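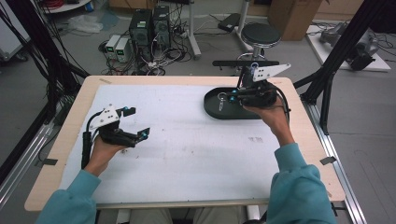 Both hands full, over a taped-down sheet.

In Defense of the Spare Key

My building in Trumlow went keyless in December. There was a letter about it, on heavy paper, from a firm called Marnau, and it used the word "seamless" four times. The front door now opens with a phone. So does the mail room, and so does the door to the trash, which had never struck me as a place in need of security.

I have nothing against phones. I own one, and it spends most evenings dying in my coat pocket. What I object to is the idea that a key was a problem. A key cost me 55 cents a year, if you spread the price of cutting it over the time I carried it. The new system costs each apartment $374 to install, and then it wants to know if I would like to rate my experience of coming home.

Mostly I miss the spare. For years mine lived in a kitchen drawer on the second floor, with Puspita Mandagi, and hers lived in mine. We were not close. We had a key's worth of friendship, meaning we knew each other's vacation plans and had strong views on each other's houseplants. I have since learned that I can "grant her access" for a window of up to 400 minutes. I tried it once. She got a message saying I had invited her to be a Guest, and she came upstairs to ask if she should bring wine.

The defenders of the new way like to point out that keys get lost. Of course they do. I've lost plenty, including one in Bavel that I am fairly sure is still in the hotel shower. But a lost key is a small, local disaster. You swear, you sit on the step, you call the person with the drawer. When the Marnau server went down on a Wednesday evening, the whole building sat on the step.
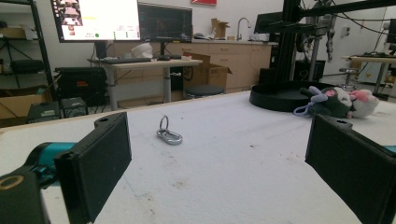

Jana Hamann, who read a draft of this, would like it noted that I have never once been locked out by the app, that I was locked out by my own keys at least twice a winter, and that she was the one who drove over from Tsoukalas Street each time, in slippers.

Fine. She drove over, though. We had soup afterward, and I found out she was thinking of quitting her job. The app has yet to tell me anything of the kind, and its help line closes at five.

I still have Puspita's old key. It opens nothing. I offered to give it back last week and she said to hang on to it, and did I know my fern was dead.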